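**Bench Safety Working Group, Pelletier building**
June 10, 2018

Present: Aaliyah Grewal (chair), Vernon Robichaud, Sylvie Tremblay, Zineb Fawzy (minutes)
Apologies: Mackenzie MacPherson

**1. Minutes of last meeting**

Accepted with one correction. Item 4 should read "stop category," and the word "level" is to be struck.

**2. Draft rules for small-arm benches**

Vernon went through draft 3. Sections 1 and 2 (guarding, emergency stops) had no comments and are closed. Section 3 sets the speed limit for any arm working with a person at the same bench. The draft says 300 mm per second at the fingertips. Sylvie asked if that covers hand-guiding. Vernon said it does, and will add a line so people don't have to ask.

Section 4 says that after any change of fingers, the grip force has to be checked again and written on the bench card. Aaliyah wanted the date on the card too. Agreed.

Vernon had the wording of section 5 (restart after a stop) from the Jostar site. It was thought too long. Zineb to cut it to half a page.

**3. Work near power outlets and cords**

Most of the meeting went on this. The Follon cell has started plug and cable tasks, and the current rules only talk about boxes and bins. Sylvie had written up what she thinks is missing:

- Power strips used as work pieces are to be fed through a ground-fault protected outlet with a switch the operator can reach.
- No cable with exposed conductor on the bench during a run. Damaged cables go in the red bin and get cut in two.
- Fingers used near outlets must be non-conductive on the gripping faces.
- Cables not part of the task are cleared before the arm is enabled.

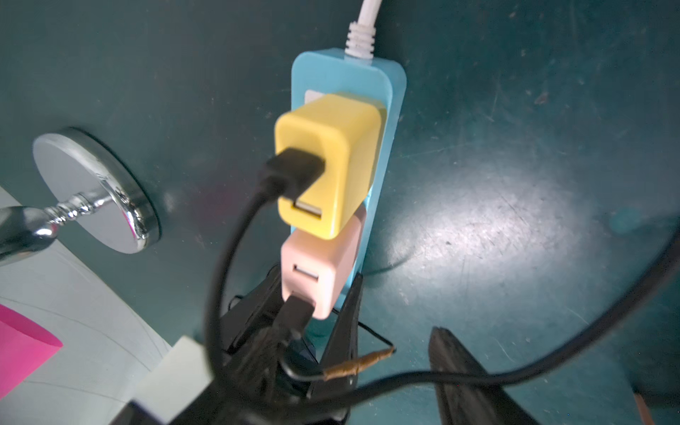 Vernon agreed with the first two and thought the third needed a test method, or people will just write "yes" on the card. Sylvie will ask the finger supplier, Clomonia, what they can put in writing.

On the fourth point, Zineb said the people running the cell want clutter, as the arm has to learn to deal with it. After some discussion the wording was changed to "cables not listed in the task sheet." Loops long enough to catch on the wrist should be noted on the sheet as a hazard.

Aaliyah asked whether strips should be live at all. Vernon would prefer dead strips for everything except the final check. Sylvie said the charging tests need power. Left open until Mackenzie is back.

**4. Incident log**

One entry, number 2357. A cord wrapped around the wrist joint and the arm stopped on torque. No injury, no damage. The operator cleared it with the drives off and filled in the form the same day. Closed.

**5. Training records**

47 people have signed the current rules. The new version will need fresh signatures, including from anyone on nights.

**6. Actions**

- Vernon: line on hand-guiding, draft 4 to the group
- Zineb: shorten section 5; update the bench card
- Sylvie: letter to Clomonia
- Mackenzie: view on live strips

Next meeting in August, same room. Date to be sent out by Aaliyah.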